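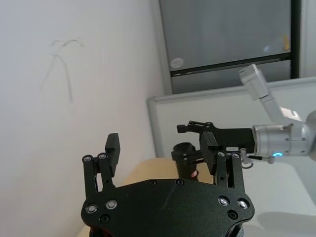 Vindel checks whether things can be mended before other people spend money on them. Schools, care homes, landlords and small hotels send us the product they are thinking of buying, and we take it apart, put it back together and write down how that went. Makers have got very good at saying "built to last" and much less good at saying what happens when it doesn't. We would sooner look at the fixings. A silver countersunk screw in a black plate, with its head in full view, tells us more than a page of promises, and a few faint scratches on the surface don't bother us at all. What bothers us is glue, and a rubber foot with the only screw hidden under it, and the phrase "no user-serviceable parts inside".

How we started

Vindel began as a repair counter in the back of a hardware shop on Grilell Street. We mended kettles, lamps, vacuum cleaners and the odd sewing machine, and we kept a notebook of the ones we had to turn away. The notebook filled up faster than the till. Plenty of what came in was less than a year old and had been sold with some sort of green leaf on the box. We wrote to the makers to ask what the leaf meant. Most didn't answer. One sent us a brochure with the same leaf on it.

In the end a local school asked to borrow the notebook before replacing its canteen equipment, and offered to pay for an hour of our time to go through it. That was the first report, though we didn't call it that. The repair counter closed one December and we have done reports ever since. We miss the counter, a bit. We don't miss the toasters.

What we do now

We charge £525 for a report on one product. For that we open it fully, try to get hold of the parts most likely to fail, ring the helpline as an ordinary customer would, and read the guarantee to the end. You get a plain write-up, usually four pages or so, and a verdict of buy, wait or avoid. "Wait" means we asked the maker something and are still waiting.

So far we have opened more than 200 products. We don't keep them and we don't take free samples. If a maker wants its own product looked at it pays the same fee as anybody else, and it gets no say in the wording. Two have asked for their money back. We kept the money.

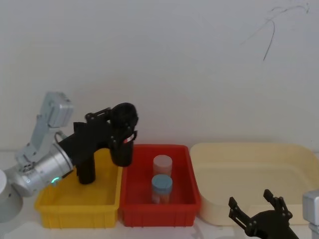

Two bins below, and a small green light on the underside.

What we don't do

We don't give awards, stars, badges or stickers. We have been asked for a logo that could go on packaging and the answer is no, whatever the size of the logo. We think most of these marks are worth about as much as the ink, and we see little reason why ours would be better.

We don't test for electrical safety. There are proper laboratories for that and you should use one.

We also don't claim that mending is always cheaper. Sometimes the honest answer is that a part costs nearly as much as a new machine and takes a month to arrive. We say so, and we put the price in. People who are keen on repair can be as slippery with sums as people who are keen on selling, and we have caught ourselves at it once or twice.

The Riviere list

Riviere is our list of spare parts that we ordered with our own money, with what we paid and how long we waited. It covers mostly door seals, hinges, drive belts, pump filters and switches. It is free to read. Please don't write to tell us a part is "available" when you mean that it appears on a website. We only list what has come through the door.

Wodside evenings

We run a repair evening at Wodside Hall every other month in term time. Bring something broken and be ready to hold the torch. We will tell you if we think it's past saving, and we have been wrong in both directions. The hall has steps at the front and a ramp round the side by the bicycle racks.

Who pays for all this

Report fees, and nothing else. We have no grants, no shareholders and no adverts on this site. We mention it as we always look for this bit on other people's pages and often can't find it. Our yearly accounts are available on request, and if anything in them looks odd to you, please ask.

Page last changed 20 June 2019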